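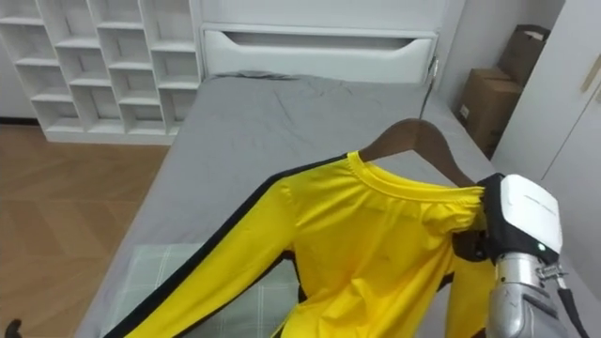
A yellow shirt on a dark brown wooden hanger, held over a bed with a gray sheet.

What does an embassy do?

Every country has to talk to other countries. They need to agree on things like trade, borders, fishing, and what happens when someone from one country gets into trouble in another. Presidents and prime ministers can call each other, but they can't do it all day. Most of the talking is done by people called diplomats, and many diplomats work in embassies.

An embassy is an office that one country keeps in another country's capital city. It might be a big house with a garden or a couple of floors in a tall building. There is usually a flag outside and a sign by the door with the name of the country.

Who works there?

The person in charge is the ambassador. An ambassador speaks for his or her whole country. Before starting the job, the ambassador has to be accepted by the country he or she is going to. Then there is a formal visit to hand over a letter to the head of state, such as a king, queen, or president. The letter says, in very polite language, "Please believe what this person tells you on our behalf."

Other people work there too. Some write reports about the news. Some help businesses. Some plan concerts and school visits. There are also drivers, cooks, guards, and translators, and many of them come from the country where the embassy is.

Kinga Major worked as a translator in an embassy for eight years. "People think it was all parties," she told us. "Most days I sat at a desk and read newspapers. I had to find the important parts and translate them before 9 in the morning."

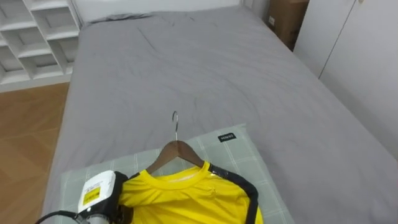 Diplomats usually stay in one country for a few years and then move to another. Their families often move with them, so the children may change schools and learn new languages. Samuele Valentini, whose mother was a diplomat, lived in four countries before he turned 12. He liked the food in all of them and missed his grandparents.

Is an embassy part of another country?

You may have heard that when you step into an embassy, you step into a different country. It isn't quite true. The land still belongs to the country where the embassy stands. But almost all countries have agreed to a special set of rules. One rule says that the local police may not go into an embassy unless the ambassador allows it. Another says that the embassy's letters and papers must be left alone.

Diplomats have a special protection as well, called diplomatic immunity. It means they usually can't be arrested or taken to court in the country where they work. They are still supposed to obey the local laws. If a diplomat does something seriously wrong, the local government can ask the diplomat's own country to take the protection away, or it can tell the diplomat to go home.

Why have a rule like that? Think about two countries that are angry with each other. If either one could lock up the other's messengers, no one would want to carry a message - and that is just when messages matter most. 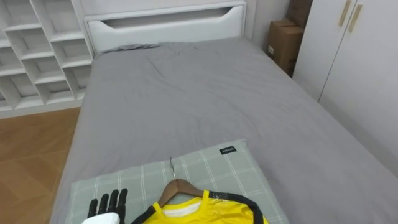 What if I lose my passport?

Embassies also help ordinary people. Suppose you are on vacation in another country and your family's passports are stolen. You can go to your country's embassy, or to a smaller office called a consulate. Consulates are often in other big cities, outside the capital. The people there can give you papers so that you can travel home. They can also help find a doctor or a lawyer, and they can call your relatives.

They can't do everything. They can't get someone out of jail, and they won't normally pay your hotel bill.

What happens when countries argue?

Sometimes a government is upset about something another country did. It may ask that country's ambassador to come in and listen to a complaint. This is called summoning the ambassador. It may also bring its own ambassador home for a while, which is called a recall. The most serious step is to close the embassy.

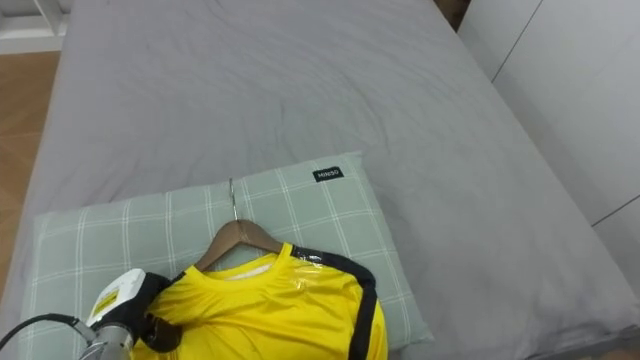 Even after an embassy is closed, the two countries may need to talk. Then a third country can help by passing messages back and forth and looking after people who are stuck. A country that does this job is called a protecting power.

Words to know

Ambassador: the top diplomat in an embassy.
Capital: the city where a country's government usually meets.
Consulate: a smaller office that helps travelers and gives out visas.
Diplomat: a person who works for his or her country in dealings with other countries.
Visa: permission to enter a country, often a stamp or sticker in a passport.

Something to try

Find your own country's capital on a map. With a grown-up, look up which countries have embassies there and pick one you don't know much about. Find out what language its diplomats speak at home and what its flag looks like.

Written by Inese Sakalauskas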